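Robotics club: sorting task moves into the simulator

The Idomlow robotics club has spent the first part of the term on one job: getting a robot arm to pick small parts out of a round container and put them in a blue tray beside it. All of the work so far has been done in simulation. The club has time booked on the real arm at Istgate in October, and the plan is to arrive with a program that has already been through most of its mistakes.

The virtual room was put together by the members over three sessions. It has a table, an arm, a clock on the wall and very little else. Lachlan Dunstan, who runs the club, asked for a plain room so that everyone could load it on the older laptops. Each run begins by bringing the arm out over the container with the gripper pointing straight down.

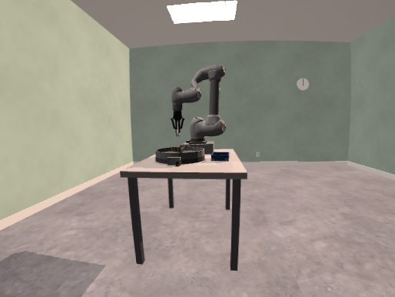

The arm above the round container, with the tray to the right.

Members work in pairs, and each pair writes its own version of the pick. The task file is called Waaka and everyone starts from the same copy. What a pair changes after that is up to them – approach height, speed, how far the fingers open, where the arm waits between parts. Results go into a shared log, which stood at 1436 runs when this newsletter was put together. A lot of those are failed runs, and they stay in the log with a short note on what went wrong. The most common note is "closed too early."

The second half of the job has taken longer than expected. Carrying a part across the table is simple enough, but the tray is small and sits near the edge of the tabletop, so there isn't much room for error. Two pairs wrote a fixed drop position. The others calculate it from the tray's location, which takes more code but will still work if we move the tray for the October visit.

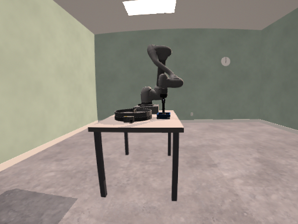

Working from the gripper view

Last month we added a wide-angle view from just behind the gripper, looking past the fingers. The room view tells you where the arm is, but it is not much help in judging whether the fingertips are lined up with a part. The new view bends straight lines toward the edges, and the first few sessions with it went into learning to read distances again. Most pairs now keep both windows open and switch to the close one for the final approach.
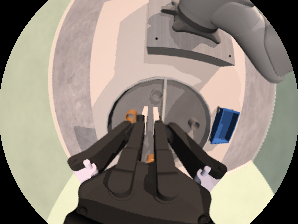
It has also changed how people write their notes. Earlier entries said things like "missed left." Now they tend to say which finger touched first and at what point in the move, and that makes it much easier for another pair to pick up the problem where the last one left off.

For the Triment challenge at the end of term, each pair will submit one program and it will be run 200 times with the parts in different starting positions. A part counts only if it ends up inside the tray. There is no bonus for speed this year.

The club has 24 members at present and there is space for a few more. No programming experience is needed, but please bring a laptop if you have one. Anyone who wants to sit in on a session first should speak to Lachlan.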